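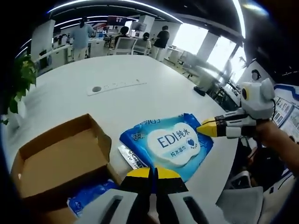

Week 2: two grippers, one pack of wipes

So we finally got both hand-held grippers onto the round table at the Clarnham shared workshop! Viorica took the one with the cable and I had the other. Wet wipes are a great test object — soft, flat and annoying to pinch. My yellow fingertips still need a grippier pad (Nikola wants to try silicone), and I'd like 19 clean lifts before we write up the results.

Rafferty Mahmoud

2 comments · Back to top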